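Consumer Claims and Small Samples
Course handout, unit 4: "Tested in real homes"

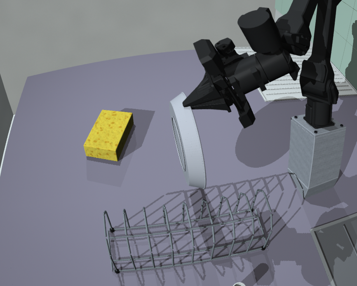

Most of you have read a label that says a product was tested in real homes. The phrase means very little. It does not tell you how many homes, who picked them, or what the people in them were asked to do. Before you believe the number under the phrase, find out where it came from.

Take the Kenar dish soap leaflet from the reading packet. It claims that users "noticed cleaner plates." The small print gives 30 households. All of them got the soap free, and all of them knew which brand they were using. There was no second soap to compare it with. I would not call that a test. It is a survey of people who were handed a gift.

The Grerora leaflet looks better at first. It has 300 households and a comparison group. Now read the last paragraph again. Only 61 percent sent the final form back, and the leaflet says nothing at all about the rest. Did they move? Did they hate the stuff and throw it out? We can't know, and the people who wrote the leaflet don't seem curious.

Size alone won't save you either. The Monier mail-in poll had 3462 replies, and I still trust it less than Grerora. People with a strong opinion mail things in. People who think a sponge is a sponge do not.

Questions to bring to any claim of this kind:

Who paid?
Compared with what?
How many started, and how many finished?
Was the question decided before the answers came in?
Would a dull result have been printed?

The last one is the hardest to check from the outside. Cattaneo says it publishes every trial it runs. Maybe so. The list on its site has no failures on it, and I find that hard to swallow for a company that sells floor wax.

For next time: bring one label from your own kitchen or bathroom and write half a page on what its claim leaves out. Don't pick toothpaste. We did toothpaste in April.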